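Vikar releases Troka 2 with new grasp planner for cloth

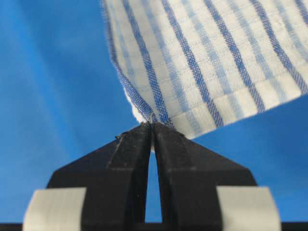 January 27, 2026 — Vikar has released version 2 of Troka, its planning software for robots that handle fabric. The new planner looks for corners first and scores each one before the fingers close. Frayed edges, like the one on the blue-striped cloth, had often been rejected as noise by the version shipped in November. Araceli Esquivel, who leads perception work at Vikar, said the team retrained the corner detector on 1063 labeled grasps. Troka 2 also logs the last 8 planning steps after a failed pick. Multgate will test it first — at its Manríquez site.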